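Slow Cloth, Fast Cloth

The felt on a small table decides more of the game than the cue does. Torunn Aasen has recovered tables in her workshop for 22 years, from full-size club models down to desktop ones, and she begins every job the same way, by pressing a thumb into the nap and watching how long the mark stays.

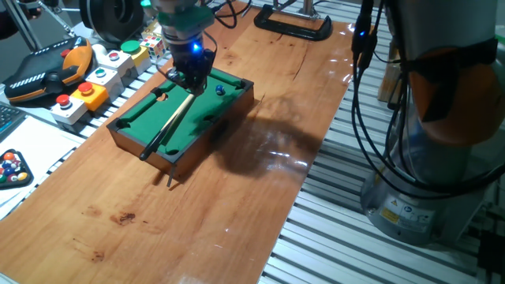
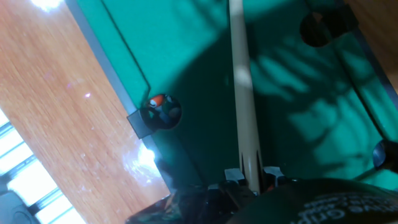 Miniature pool table with green felt and a cue.

Billiard cloth falls into two broad families. Napped woolen cloth has raised fibers brushed in one direction, so a slow ball can drift with the nap as it loses speed. Worsted cloth is combed before spinning and woven flat. It has almost no directional pull, and the ball runs longer on it for the same stroke.

Weight matters less than buyers expect. A heavy cloth with a loose weave will play slower than a lighter one with a tight weave, and it will also pill sooner. Nylon is blended in for wear. Aasen's shop stocks two blends, the Callano at 80 percent wool and the Flerier at 54, and she fits the second only where drinks are served.

Tension is the larger variable. Cloth that is stretched by hand and stapled at the corners first will show a slack band along the rails within months. Aasen works outward from the center of each side, alternating ends, and leaves the cloth in the room overnight before she starts. Wool takes up moisture from the air and gives it back. A sheet fitted in a damp room tightens when the heating comes on in November, and one fitted in a dry room goes slack by summer.

On small tables the problem is scale. The cloth is the same thickness as on a large table, but the balls are lighter, and a light ball loses a greater share of its speed to the same fiber. Makers of small tables have answered with thinner felt glued straight to the bed. Glued felt cannot be retensioned - it has to be scraped off and replaced, and the adhesive residue sanded flat. Zekden, which supplies the adhesive Aasen prefers, lists a 30 minute open time. She plans on less.

Cleaning is simple and often done wrong. Brush from one end to the other, always with the nap, using a soft bristle. Vacuum with low suction and keep the nozzle off the seams. Chalk should be lifted out before any damp cloth touches the surface, or it sets as a stain. Strömberg, the brush maker, sells a narrow model that reaches under the rail noses, where most of the dust collects.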